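Thread on moving the Fulleston branch library off paper due-date cards and onto the county system. People have asked me how it went, so I'm putting it in one place. It's long.

Background for anyone outside town. Fulleston is a one-room library with a back office. We joined the Miettinen County lending network this spring. Before that, every loan was a card in a drawer, and the drawer was the catalog.

First job was the weed. You don't want to pay to barcode a book that hasn't gone out since the roof was replaced. Ji-hoon So and I pulled anything with no stamp in ten years and put it on carts for a second look.

900 books came off in the first pass. We put back all the local history, the sewing manuals, and a set of tractor repair guides that get used in the building and never checked out. In-house use doesn't leave a stamp. If you're weeding by card, keep that in mind.

The sale was in the parking lot. Paperbacks a quarter, hardcovers a dollar. The encyclopedias didn't sell. They never do.

Then barcodes. The network wants them on the front cover, top left, parallel to the spine. Our old labels were on the back, inside, or wherever the person doing it that year felt like. So every book got handled again.

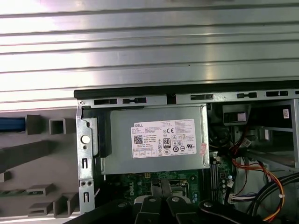

Final count after the weed and the sale was 2259 items with new barcodes. That includes audiobooks and the puzzles. Puzzles get one barcode on the box and a strip of tape on the bottom with the piece count written on it.

Matching records was slower than stickers. You scan the ISBN, the network finds the book, you attach your copy. Easy for anything printed since the seventies. Older books have no ISBN, so you search by title and check the publisher and page count by hand.

254 of ours had no match at all. Church cookbooks, family histories, the high school yearbooks, a run of grange minutes somebody bound in green cloth. Those need an original record, and the network has one cataloger for the whole county, Sang-wook Woo. He took them in batches of a few boxes at a time.

He asked us to write a slip for each one with the title exactly as printed on the title page. Title page, not the cover. They're different more often than you'd think, especially on cookbooks.

Patron cards next. We didn't import the old list. Half of it was people who moved away or passed on. Everybody signs up fresh at the desk with something that shows their address. Kids need a parent's signature. Takes a couple of minutes.

I sent the notice out with the town water bill, dated 4/2/19, and that worked better than the sign on the door. If your town mails anything to every house, ask if you can put a half sheet in with it. 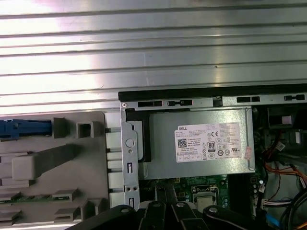 Dell with the side panel off.

Loan period is now 14 days for everything except new fiction and DVDs, which are one week. It used to be three weeks for books. This is the part I hear about most. You can renew twice if no one is waiting, by phone or at the desk.

Fines: none on kids' books. Dime a day on the rest – same as before. Lost books are charged at what we paid, and the record shows it, so there's less arguing.

Holds are the real gain. You can ask for a book from any of the other branches and it comes on the van. Before, if we didn't have it, I wrote a letter. The Caltero branch has a very good mystery section and our readers found it in the first week.

The van comes twice a week. Bins go by the back door the night before. Large print goes out of here faster than anything and I'm still getting used to seeing those shelves half empty.

What I'd do differently. I'd weed earlier and more heavily. I'd buy better label covers, as the cheap ones lift at the corners and then pick up lint. And I'd close for the full week. We tried staying open mornings and ended up with returned books mixed in with the carts.

The card drawer is staying. It's the Morkenent cabinet, oak, and it was in the building before any of us. A few people have asked to see their own names on the old cards. You're welcome to come look, just don't take them home.

Summer reading sign-up starts in May. Charts and stickers, same as every year. New cards work for that too, so get yours before the rush if you can.

Questions about holds, call the desk. If it's about a yearbook or a family history, give us a little longer – some of those are still with Sang-wook.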